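So I bought the wagon. I know. I KNOW. I told everybody at Pitside I was only going over to look at it, and Jolene bet me a sandwich I'd drive it home, and guess who owes Jolene a sandwich.

It was sitting in a side yard out in Birkinwood with a tarp over the back half, and the guy selling it, Vaughan Quinlan, kept calling it "she" and patting the roof like it was a cow. Brown. Brown on brown, with a stripe down the side that used to be orange. He wanted 1780 for it. I said that was a weird number and he said it was what he owed his brother-in-law. I offered 900, he laughed so hard he had to go sit on the step, and then we both just sort of stood around looking at it until I went and got the money.

You have to understand, my dad had one. Same stripe and everything! He used to let me work the tailgate window with the key, and I thought that was the greatest machine ever built. So when Vaughan handed me the key and I stuck it in the tailgate and that window went grrrrrnk and dropped two inches and quit — well, I was done for.

It made it home. Mostly. It quit at the light by the feed store and Sajib Chowdhury, who I hadn't talked to since he sold my cousin that awful hatchback, got out of his truck and pushed me through the intersection without saying one word. Then he leaned in the window and said, "Your dad's?"

"No," I said. "Same kind."

"Huh," he said, and he looked in the back for a long time. "He drove me to the hospital in one of these. Seven kids and a dog in the back, and me with a fishhook in my ear."

I never heard that story in my life. I was probably one of the seven kids. 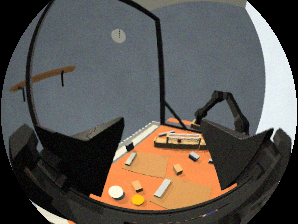 Wall clock and the long shelf.

Anyway he came by in the evening with a fuel filter and a flashlight, and Jolene came by for her sandwich, and the three of us had the hood up till it got too dark to see what we were dropping. Sajib says the carburetor is a lost cause. Jolene says Sajib thinks everything's a lost cause, look at his truck. I held the flashlight, which I'm good at (my dad trained me, he'd holler if I moved it).

We got it running at six minutes to ten. It sounded like a washing machine full of forks, and all three of us piled in and went around the block with the windows down. Jolene got in the way back, facing backwards, and waved at every porch we passed.

When we pulled in I tried the tailgate key again. Grrrrrnk. Two more inches.

"Leave it," Sajib said. "Do it again tomorrow."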